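Uvley (robot)

Uvley is a two-armed tabletop robot built in a shared workshop by Veronika Kuster and Osvaldo Cattaneo. It handles small objects on a round table and is used mainly to try out gripping routines. The name comes from the street where the workshop first rented space.
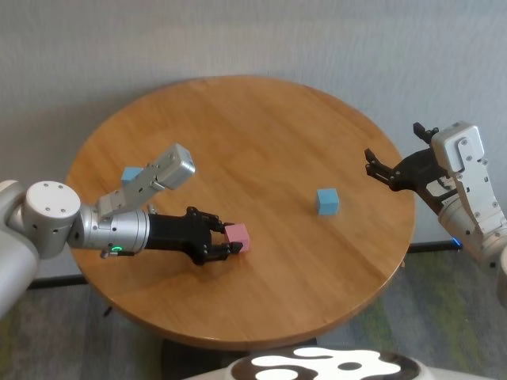
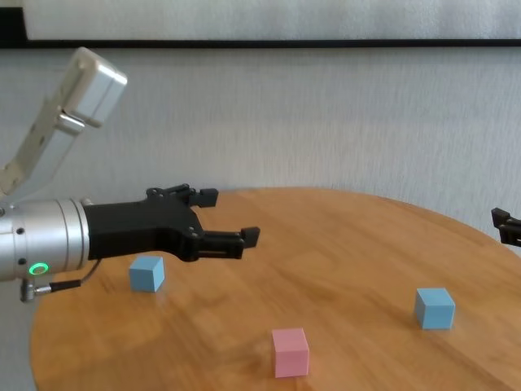 Uvley at the round table with pink and light blue cubes. In the first picture the left gripper holds the pink cube; in the second its fingers are open above the tabletop.

Design

Each arm ends in a black two-finger gripper. The left wrist has a silver cylindrical housing with a green status light on its lower side. The arms were bought used and overhauled by Kuster, who replaced worn bearings and rewired the joints. Cattaneo wrote the control software, which runs on a desktop computer under the bench.

The first grippers were printed in one piece and tended to crack at the finger joints. The current version uses separate parts held with screws and pins — a change suggested by Kwame Tsikata, a member of the same workshop. A finger can now be swapped in around 5 minutes.

Cube task

The standard test uses small cubes in two colors. The robot has to pick up a named cube, lift it clear of the table and set it down again without moving the others. Each attempt has a limit of 60 seconds. The round table was already in the workshop and was kept when the project moved from a square bench. Its curved edge made the reach limits harder to set, and the software stores them separately for each arm.

Later work

In November the builders began work on passing a cube from one arm to the other. The handover routine is kept as a separate program, named Drernetti, and is still being changed.

See also: Robot end effector; Pick and place; Hackerspace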